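I was on the night desk at Tronside the October the bread truck went missing, and I have told it so many times since that my sister mouths the ending along with me, but I'll tell it again for you because you brought pie.

Tronside had two patrol cars then and one sergeant, a big soft-spoken woman with bad knees who knew every dog in town by name. The call came in from the Ansari bakery a little before five. Somebody had driven off with the delivery truck while the boy was inside fetching the second load, and gone with it were 689 rolls, all of them meant for the wedding over in Groltitz. The baker read me that number off his order sheet, and then he cried a little, and I let him, because it was early and he'd been up all night.

"Which way did it go?" I asked.

"Toward the river," he said. "I could smell it going toward the river."

I wrote that down just as he said it. The sergeant read my note twice, put on her hat, and told me she'd worked with worse.
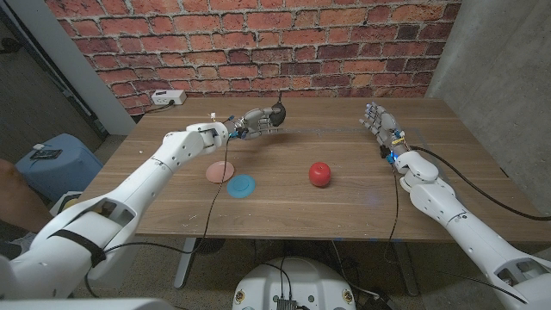 Vol. 6, page 1426

She drove out along Vollik Road with her window down, and I stayed on the radio with her, the two of us chatting about her tomatoes (a poor year, all that rain) until she went quiet. There was the truck, parked very neatly behind the feed store, with its back doors open and its lights still on. A man was sitting on the bumper with his head in his hands. She knew him, of course. He'd driven that same truck for years, until the bakery let him go in the spring.

"I only wanted to do the route once more," he told her. "I got this far and I couldn't remember who was next."

Well, she had her handcuffs with her, and she told me later that she did think about them. What she did was sit down on the bumper beside him, bad knees and all, and radio me to ask the baker for the list of stops. I read them out slowly, one after another, and I could hear him saying each name back under his breath.

They reached the wedding with an hour to spare, him driving and her following behind with the blue lights going, which she had no business doing. The baker never signed the complaint. I kept the form in my drawer until I retired, number 1359, blank all the way down except for the line about the river.

Now cut me a piece of that, would you, and don't be stingy with it.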